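FAQ for the newsletter and the Friday critique group

How do I join?
Email Ilze Lukoševičius. Put "Gradik" in the subject line or it goes to the wrong inbox.

How long can my pages be?
917 words. Yes, odd number, no, not changing it. Title doesn't count.

Can I send poetry?
Two poems max. Same deadline.

What if I haven't written in months?
Come anyway. Reading other people's stuff counts. Bring a paragraph, bring a grocery list. Gadisa Demissie came for a whole winter before he read anything outloud.

Do you take genre?
All of it. Romance, horror, the submarine thing Alcides is on draft four of.

When do comments come back?
By March for the winter batch. After that, 16 days. Nag me if its late.

Will you look at my contract?
No. Not lawyers. Ask one before signing, esp. anything about rights reverting. 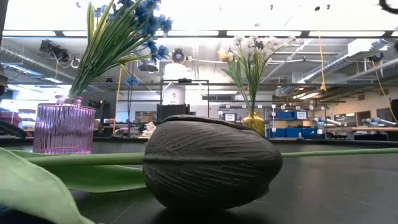 2 min read

Can I miss a week?
Sure. Tell Ilze before 4 if you had a reading slot so someone else gets it.

Do I have to write every day to call myself a writer?
No. I don't. Inese Tamošiūnaitė does weekends only and finished Prestimholm that way.

Can I quote the newsletter on my blog?
A few lines, with a link back. Not whole issues please.

Where are the old issues?
Still moving them over. Anything missing, email and I'll send teh file.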